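Livden cell, pre-session check, bottle shelving task
Checked by: Lutfa Barua, Thursday, before the first run

## Arms and mounts

- [x] Left base tight on front rail. *Bolts marked with paint pen.*
- [x] Right base tight on front rail. *Took a quarter turn on one bolt. Check again at midday.*
- [x] Cables clear of the elbows through full travel. *Move both arms by hand first, power off.*
- [ ] Stop button tested from both chairs. *Second chair not tested, button lead too short. Zellell are sending a longer one.*

The stop button is the only open item on this part. Until the lead arrives, only the operator in the first chair may drive the arms.

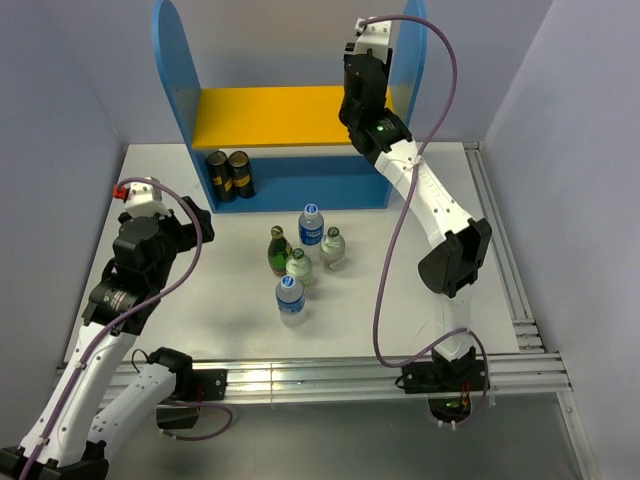

Glass goes in the set again from this session. Keep grip force at level 2 for it and throw out any bottle with a chipped neck, even if the episode is half done.

## Objects and recording

- [x] Bottles and cans checked for chips and leaks.
- [x] Start layout changed between episodes. *Last batch had 13 episodes with nearly the same layout. Khondokar rejected 11 of them.*
- [x] Failed grasps kept and tagged, not deleted.
- [ ] Spare gripper pads in drawer. *Down to 2. Order from Remari.*

Recheck after lunch. Initial each line.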